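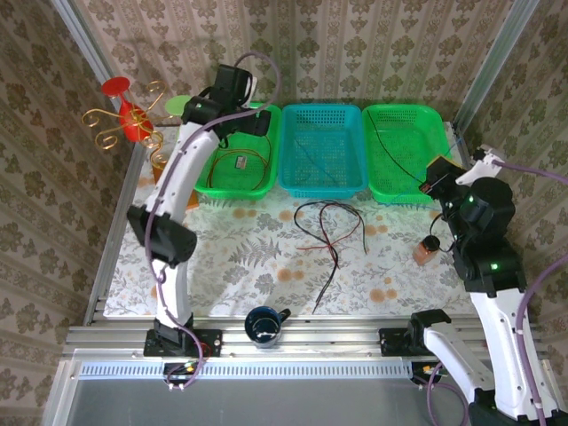

Figure 3. The two-arm sorting station, with mesh baskets along the back of the table and a bundle of wires on the cloth.

4. Planning and paying for the station

4.1 What we thought we were buying

When we first sat down to cost the sorting station we made the mistake that most small groups seem to make, and treated the arms as the purchase and everything else as sundries. The first budget sheet, drawn up by Colton Dufour one December afternoon and kept ever since as a sort of warning to the rest of us, had one large line for the pair of arms and one very small line reading "table etc." We are fond of that sheet. It was wrong in nearly every way a sheet can be wrong, and much of this section is an account of how it grew up.

By the time the station was working, the list had 145 separate lines. A good many were for things costing less than a decent lunch - connectors, brackets, bolts, spare cable ties - but each of them had to be chosen, ordered, waited for and, in several unhappy cases, sent back. We would gently suggest to anyone planning similar work that the number of lines matters as much as the total at the bottom, for it is the lines that eat up the weeks.

4.2 Choosing a supplier

We asked for quotes from Radcombe, Buretti and Cormier. Radcombe was the cheapest for the arms alone, but quoted separately for grippers, mounting plates and cabling, and once these were added back in the saving had more or less melted away. Cormier offered a complete cell with its own guarding and cabinet, beautifully made by all accounts, and a good deal larger than the room we had been given. In the end we went with Buretti, who were willing to sell us two arms with grippers and to leave the table and the frame to us.

It is only fair to say that price did not settle the matter by itself. We also asked each firm how long a replacement wrist joint would take to reach us, and the answers varied far more than the prices did. A station with two arms is a poor thing with one of them away for repair, and we would now put that question first in any letter to a supplier.

4.3 The table and its contents

The frame and front rail are aluminium, and both arms are mounted at the rail, on opposite sides of the table (Figure 3). Buying the rail as a standard length and bolting to it let us move the arms while we were still making up our minds about reach, which we did more often than we care to admit.

The household items came out of a separate pot. Our tasks deal with the clutter of ordinary homes, so we wanted patterned surfaces and everyday objects: the wallpaper, the printed tablecloth, plastic mesh baskets, a mug, a jar, a candle holder and plenty of loose wire. We set aside 100 pounds for these and spent 202, chiefly through buying baskets in sizes that turned out to be too deep for the grippers to enter comfortably. Measuring the open gripper before going to the shops would have saved us the difference.

4.4 Running costs and spares

Cables deserve a line of their own, and a generous one. They run along moving links and bend a great many times in a working day, and we had allowed for no spares at all in the first year. We now keep a full set in the cupboard, bought through Sindmont on a standing order, and replace them on a fixed timetable. The same order covers gripper pads and fuses. Staff time for changing these parts is charged to the project in the ordinary way, and is included in the yearly totals given in the next section.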